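Handout 4 - cell setup and daily care, bimanual bench (the Nartey cell)

Read before lab. Pramila is covering the first hour, I come in after. Bring the checklist, the paper one, phones stay in the bags.

## Where we are

Last week was kinematics and why nobody's numbers matched. This week is hands on. One cell, two arms, different end on each arm - gripper on the left, multi-fingered hand on the right. They are NOT looked after the same way. Most of what goes wrong in this course goes wrong on the right side.

Order of work every session:

1. Walk round it, power off
2. Cables
3. Power, lights, wait
4. Home left, then home right
5. Tool check
6. One slow cycle, hand on the stop
7. Log it

Don't swap 4 around. The right arm homes through the space where the left one parks. Yuzhen's group found this out in April and the gripper shell had to go back to Jadbridge.

## Walk round

Power off means off at the wall box, not the soft stop. Look for:

- screws backed out at the wrist (paint mark should line up across head and body)
- anything rubbed shiny that wasn't before
- grit in the finger joints
- covers that don't sit flush
- labels still readable. If a hazard label is peeling, report it, don't glue it

Push each joint by hand, gently. Should be the same drag both directions. A click is a fault even if it only does it once. Write down which joint, and what angle more or less.

## Cables

The one that kills sessions. A cable that looks fine at home position can be tight as a guitar string at full reach. So check at three poses: home, full reach, and crossed over the centerline. You want a loose curve at all three. Not a loop big enough to catch on a tool, not a straight line.

On the gripper side the cable leaves from underneath. Common mistake is tying it back too far up the arm so all the bending happens at the connector. Leave slack at the connector, tie after the curve. Velcro only, no zip ties, Naa has cut through a jacket taking one off and will tell you about it.

## Power and lights

Power on, wait for the boot to finish, then look for green on both ends. If only one side comes up:

- re-seat that side's connector ONCE, power off first
- still dark - swap to the spare cable
- still dark - stop, log it, get Macarena or me

Do not go round re-seating everything. Then we never know which one it was.

Green means the end has power and is talking to the controller. It does not mean calibrated. People skip homing because "it was green". No.

## Homing and zero

Left gripper: close fully on nothing, zero, open fully, read the width. Compare to the sheet on the cell door. Out by a lot = pads worn or something stuck behind them.

Right hand: open pose first, every finger, then thumb across, then back to open. Thumb last becuase it shares space with the index. Watch for a finger that lags. If one lags on the first run and not on the second it's usually cold grease, log it anyway. Lags on both, don't run the task.

Hand calibration takes around 6 minutes if you don't rush it, much longer if you do.

## Tool check and the reach test 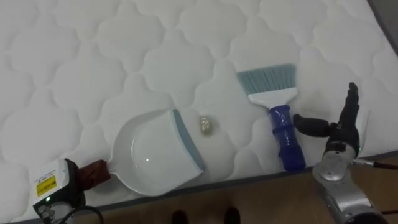
Tool check comes after homing and before any cycle, and it's the step that gets marked hardest in the practical. Each tool gets held, lifted clear, tilted both ways, put down. Grip slip shows up in the tilt, hardly ever in the lift. Smooth plastic handles are the worst for it, so look at what's been done with the dustpan: the handle end in the left gripper has a reddish-brown wrap on it, cloth or some kind of grip cover. Wraps creep. Check it hasn't slid toward the scoop, check the end is tucked in, and if it spins on the handle when you twist it by hand it gets redone before you run anything. The brush is a different problem, glossy handle lying flat on a soft quilted surface next to an open hand, thumb out toward it. Fingers have to get under a handle that's resting on padding, so your approach height from the hard table is wrong. Teach it again.

Soft surface notes, since everybody asks:

- Stitched padding isn't flat. Height changes between the seam and the middle of a cell. Touch off at both, use the higher one for travel moves
- it also gives when you press. Down-force limit on both arms goes to the soft preset, not the table preset
- the pan lip should sit ON the surface and not dig in. Digging in pushes up a ridge and the debris rides over it or rolls away
- small light debris moves if you breathe on it. Approach slow, sweep slow
- a tool put down on padding doesn't stay at the angle you left it. Re-detect before every pick

Shiny or see-through debris is a pain for the depth camera. If detection drops it, don't touch the exposure, change your viewing angle first. Nia has a good plot of this, will put it up next time.

## The slow cycle

Speed at 9 percent. One person on the stop, eyes on the arms and not on the screen. Other person reads out the steps. Keep your feet and knees out from under the forearms, stand back once the cycle starts.

What you are watching for:

- left arm holds still while the right one moves. If the pan drifts the sweep is useless
- fingers close around the brush handle and not on the neck
- cable on the left doesn't drag across the work
- wrist on the right doesn't touch the edge of the surface at the low end of the stroke

Any of those, stop, fix, start again from the tool check. Not from the middle.

## After

- tools out of the grippers before power off. Every time. Leaving a pan clamped overnight flattens the pads
- wipe the finger joints with a dry brush, no solvent. Solvent is for the steel parts only
- hair and lint in the hand: tweezers, power off. Bedding type surfaces shed more than you'd think, do this every session not every week
- pads on the left get changed at the 17th session or when the grooves go, whichever first. Tally is on the door
- grease is Macarena's job, don't

## Log

One line per session minimum. Who, what was changed, what was odd. "All ok" with no initials counts as no entry. If you re-taught a pose write the old name AND the new name, the Windellow group overwrote approach_low two times and we lost a morning.

## For next time

Read the Vedine controller notes, section on force limits, skip the appendix. Come with a written answer to these:

- why zero the gripper closed and not open
- your wrap has crept toward the scoop since yesterday. What changes in the taught grasp, and which way
- soft preset is on and the sweep leaves debris behind. Two things to check before you raise the force

Half a page is plenty. Hand it to Naa, not under my door.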